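Letter-Block Table Opens to Visitors at Stondutdale Hall

Sistow has put its letter-block spelling table on show in the reading room at Stondutdale. The table went in during July and replaces the paper word sheets used there until spring. It is open to walk-in visitors from 10 a.m. 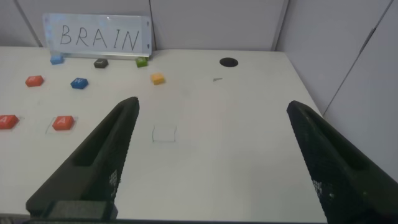
The format is one target word per session, drawn from a list of 1600 entries kept by Sistow. Staff write the word by hand on a card and set it upright at the back of the table, in capitals. The card reading "BRAIN" is in a clear holder, with the colored blocks spread out in front of it. Visitors work from the card and pick out the letters they need. Words longer than five letters are held back for the evening sessions.

Sverre Tangen, who drew up the layout for Sistow, said the table surface was kept plain on purpose. "A patterned top slows people down when they search for a letter," he said.

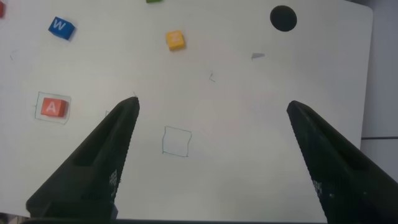
Placement is the part of the design that has changed most since the first trial in Grønli. Printed mats were tried there and dropped after they curled at the corners. Positions are now drawn straight onto the white top in thin line, and the red-orange A sits inside one of these outlines with a narrow margin left around it. Tangen said the lines can be redrawn in 2 minutes when the layout changes.

The Grønli trial logged 1455 completed words before it closed. Sistow has not released a figure for words left unfinished.
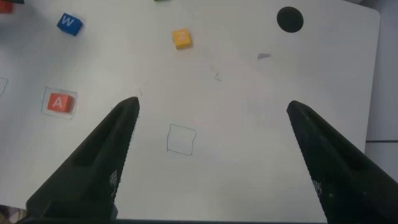 Sessions at Stondutdale will be logged the same way, on a paper form collected at closing time. The form records the target word, the start time and any letter placed out of order. Results go to Girex, which handles the tables for both sites.
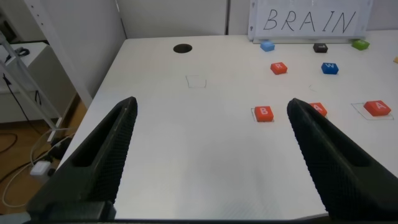 Access and booking

Group bookings are taken at the front desk or by phone at extension 3251. Single visitors do not need to book.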